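Início > Clubes > Robótica > Atas

29 de fevereiro de 2024
Redação: secretaria do Clube de Robótica

Ata da reunião do Clube de Robótica da Escola Ardale

A reunião começou com um pouco de atraso, porque o projetor resolveu pedir atualização bem na hora, e aproveitamos a espera para dar as boas-vindas aos colegas novos, que chegaram tímidos e saíram já inscritos em tudo. Ficamos muito contentes de ver a sala tão cheia, com 17 presentes, e queremos repetir por escrito o que foi dito de viva voz: quem nunca programou nada também tem lugar neste clube!

Lida a ata anterior, foi aprovada com uma única correção: o torneio Prallen aceita equipes de até cinco alunos, e não de quatro, como tinha ficado registrado. Com isso a equipe que estava sobrando gente pode respirar aliviada.

Passamos então ao assunto principal, que é a prova simulada do torneio. A equipe da garra apresentou o andamento do trabalho no simulador, com a vista de cima, a partir do próprio braço, que é a que vamos usar para ajustar a aproximação aos móveis da cozinha virtual. Conversamos bastante sobre isso (mais do que a pauta previa, é verdade) e houve muitas ideias boas sobre a velocidade de descida e o ângulo do punho. 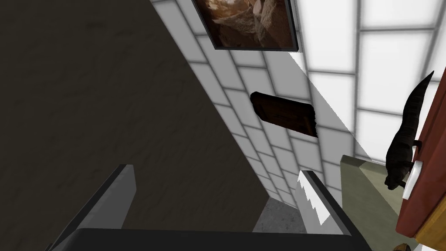

Ficou combinado que cada equipe fará 50 tentativas com a mesma configuração antes de mexer em qualquer parâmetro, anotando o resultado na planilha comum, inclusive quando der errado. Alguns colegas acharam o número exagerado, outros lembraram a confusão de novembro, quando cada um mudou uma coisa diferente e depois foi impossível comparar os testes. Posta em votação, a proposta passou com folga.

Discutiu-se também se valia a pena variar as texturas e a iluminação dos cenários já nesta fase. A maioria preferiu esperar, mas uma dupla se ofereceu para preparar uma versão com outras luzes e trazê-la na próxima reunião, oferta aceita com muito gosto.

Sobre o dinheiro: o clube tem 35 euros em caixa, que serão gastos em cabos e numa extensão decente para a sala. A compra da placa nova fica adiada.

A visita à oficina Markham continua de pé. Pedimos, com carinho mas com alguma insistência, que as autorizações sejam entregues assinadas, pois ainda faltam várias.

Em assuntos diversos, pediu-se que os computadores sejam desligados no fim de cada sessão e que ninguém guarde lanche na gaveta dos sensores. A próxima reunião será na mesma sala, com a apresentação das planilhas.

Última atualização: versão corrigida após leitura pelos presentes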